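关于我们

Stidico 是一间共享工坊，主要做机器人和小型自动化设备。工坊开放时间到晚上十点，成员凭门卡进出，工具共用，材料自备。

工坊最早只有一张工作台和一台二手打印机，做的第一个东西是给阳台花盆浇水的控制器，取名 Imo。后来来的人多了，原来的地方放不下，便搬到现在的两层空间。目前有固定成员24人，多数白天另有工作，做软件的、做模具的、教书的都有，也有几位学生。

成员的项目大多从家里开始。有人在厨房桌上把机械臂搭到一半，缺一台能铣铝件的机器，就搬过来接着做。我们不接代工，也不替人完成作业，但可以一起看图纸、查接线、借测量工具。新成员先上两次安全课，内容是锂电池充放电、台钻和激光切割机的使用，之后可以单独操作设备。

现在进行中的项目有6个，时间最长的是 Kravchuk 和 Vatent。Kravchuk 是一台桌面分拣机，用步进电机和皮带传动，控制板已经改到第三版。Vatent 做的是手持夹爪，外壳全部自己打印，图纸放在工坊的共享盘里，成员可以直接取用，改动请写进说明文件。
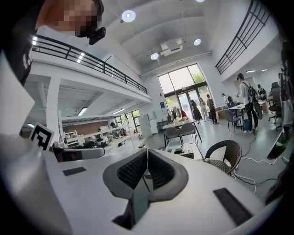 夹爪这个项目改得最多的是手指。早期版本用平板硬指，夹圆杆容易打滑，于是试了不同的角度和衬垫。白色机身上的两根手指相对斜放，张口呈V形，边缘包灰色橡胶，内侧贴黑色网面垫。手指旁边立着的黑白方块是定位标记，换机身时要重新校准。

每年6月有一次开放日，成员把手上的东西摆出来，做完没做完都可以。上一次来了大约16组参观者，有人当场借了螺丝刀帮忙调皮带。

想加入的话，请先来看一次，带上正在做的东西或一张草图。工位按月登记，零件柜每人一格，长期不用请清空。打印耗材按克计费，价目贴在打印机旁边。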